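We spent a lovely long morning at the Pukero open day, a music studio tucked behind the old bakery, and I'm still humming. Gopinath Rao took us round the mixing room and showed how he pairs tracks by key and tempo (he has 900 sorted so far, bless him!), starting at 68 beats a minute and creeping up so gently that you hardly notice.

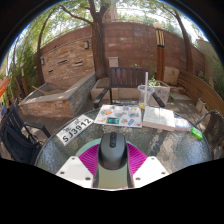
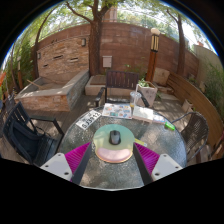
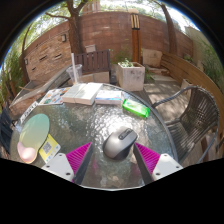

The round glass-topped table

After tea, Rekha Namboodiri played us six songs from her Multeron set, two of them in keys I'd have sworn would clash, and she let my sister have a go on the faders. The next open day is in March and you do need to book, as the listening room fills up quickly.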